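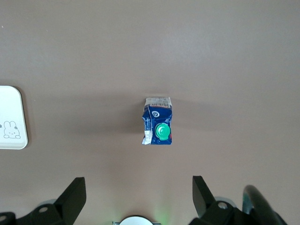

Is the Bellness folding lunch bag worth buying if you already own a hard lunch box?

For a commute on foot or by bus I'd say get it, and for anything that rides in the trunk of a car I'd stick with the box.

I've been carrying the Bellness to work since August, and I have opinions. I bought it with my own money, in the gray, after my old Dranen box lost a latch and started opening itself inside my backpack (soup. on a library book. I paid for the book).

First impressions were mixed! It comes folded flat like a big envelope, and the fabric has that stiff tent smell for a few days. I wiped it down with dish soap and left it open on the balcony overnight and that mostly took care of it. The roll top closes with a buckle, and you can roll it down as far as you like, so on days when I only bring a sandwich it turns into a neat little bundle. On leftovers days it stands up tall and fits two medium containers stacked, with an apple wedged down the side.

The part I like best is the bottom. Most soft bags I've had were floppy underneath, so your container tips over the minute you set the bag down. The Bellness has a firm panel sewn in, and my pasta has arrived flat every single time. Small thing, but I eat at a desk three feet from other people and I'd like to keep my dignity.

Now the insulation. The tag says it keeps food cold through lunch, and with an ice pack it does. I leave the house at 7 and eat at noon and yogurt is still properly cold. Without an ice pack, forget it, it's a nice bag with a sandwich in it. My coworker Sidra has the El Fassi one, the quilted kind with the zipper, and hers does better with no ice pack at all. It's also bulkier and cost her quite a bit more, and she can't fold it up after lunch, so it comes home on the bus taking up a whole tote. We've been arguing about this for months and neither of us is budging.

Drinks are where it falls down a little. There's a mesh sleeve on the inside for a bottle, and the sleeve is too narrow for my steel one. Juice cartons and cans fit fine, only they sit right up against whatever's hot. If you pack for kids this might bug you more than it bugs me. I've started putting the carton in my coat pocket and calling it solved.

Cleaning: the lining is wipeable and the seams are taped, so spills stay put. I did have one curry incident. The stain faded after 3 rounds of baking soda paste, though there's still a yellow shadow in one corner if you go looking for it. Don't put the bag in the washing machine. The label says not to, I did it anyway on a cold cycle, and the bottom panel came out with a slight curve that I had to flatten under a stack of cookbooks.

The buckle has been solid. The shoulder strap, less so. It slips longer as you walk, and by the time I get to the bus stop the bag is bumping my knee. I tied a knot in it. You could also take the strap off completely and use the top loop, and that's what my neighbor Amedeo does with his.

A couple of people asked how it compares to the Groltden bento set. I borrowed one for a week, and it's a lovely thing, with lids that snap on tight and dividers you can move around. It's also heavy before you put any food in it, and one lid was a real fight to get off with cold hands. If you eat lots of little things, you'll love it. I eat one big thing out of one big container, so it was wasted on me.

I'm giving the Bellness 4 out of 5. I'd buy it again, probably in the green this time, and I'd throw a second ice pack in the cart while I was at it. If they ever fix that strap I'll come back and update this.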